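Passadeira vermelha sem convidados é o quê? Este ano vimos e eu continuo sem resposta. Estrelas na sala de casa, vestido até ao chão, descalças se calhar, e a imprensa de moda a escrever como se fosse março outra vez. Cansa um bocado.

Vamos por partes. O vestido emprestado. A actriz usa-o dez minutos, a marca ganha a fotografia, o vestido volta para a caixa. Sempre foi assim, tudo bem. Mas agora a caixa viaja de avião para uma sala de estar - e depois vem o comunicado a falar de sustentabilidade. Recebi um da Prodance com 566 palavras sobre um único laço. Li até ao fim, culpa minha.

O que eu queria ver: roupa repetida. Só isso. A Maxine Pearce levou o mesmo fato preto à estreia de Wendum e ao jantar da Kirkegaard, e houve quem lhe chamasse preguiçosa. Preguiçosa! O fato assentava-lhe lindamente nas duas noites. Quem paga 15 euros por uma revista merecia ler sobre o corte, os ombros, a bainha, em vez de uma lista de marcas copiada do email da agência.

E os stylists, coitados. O Brodie Mahuika veste gente famosa há 10 anos e aparece em letra pequenina, quando aparece. A joalharia emprestada tem direito a parágrafo inteiro. Ele não. Acho isto uma falta de respeito, desculpem lá.

Não peço o fim do brilho, gosto de lantejoulas como toda a gente. Peço que se escreva o que se vê e que se diga quem emprestou o quê. Nao é pedir muito.

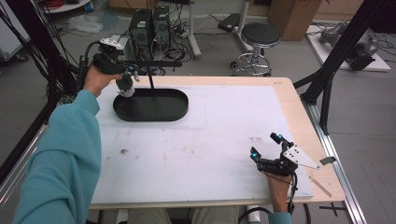
Delwyn Harawira: Concordo com a roupa repetida, com o resto nem por isso. Sem os empréstimos, só as actrizes ricas chegavam bem vestidas à passadeira, as outras iam de pronto-a-vestir e eram gozadas no dia seguinte. Quanto ao Mahuika, o nome dele vinha na legenda da Skiludgate, fui lá confirmar.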